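4.2 The cup, the cables and everything in between

I went into this part of the study expecting to write mostly about paper. People at the Durumside office had told us in June that paper was their big headache, and our survey (691 items logged across 40 desks) does have plenty of it. But what kept pulling me back was the stuff that never gets put away, and on a lot of desks that means pens and cables.

Pens are the easy half. Give people any upright container and the pens end up in it, and it really doesn't seem to matter what the container was made for! A plain paper cup does the job as well as the molded holders Triter hands out to new staff. Cables are another story. They come down from wherever the power is, run across the desk and stop wherever the last person let go of them, often right on top of the paper.
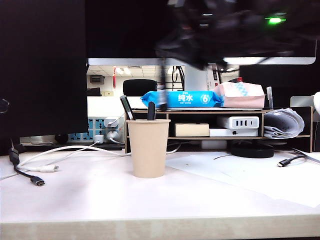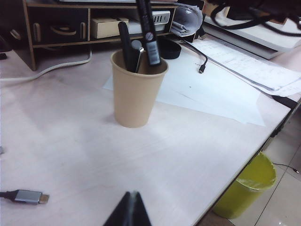
Figure 3. Two views of one desk in the survey, with a paper cup as pen holder, loose cable ends on the desk and a light wood organizer shelf behind.

I love the desk in Figure 3 because the shelf is doing so much work. Rolled-up papers are tucked in at the right end, there's a small beige box in one of the compartments, and in the first view the top has turned into a second storage level, with blue-packed wet wipes and tissues lying on it. The loose cable ends, meanwhile, have no spot of their own. We coded them as "resting" (see the Kpodo scheme in Section 3), and that code came up 111 times, more than any other code for cables. I'd guess a simple clip on the shelf edge would change that, but we haven't tried it yet.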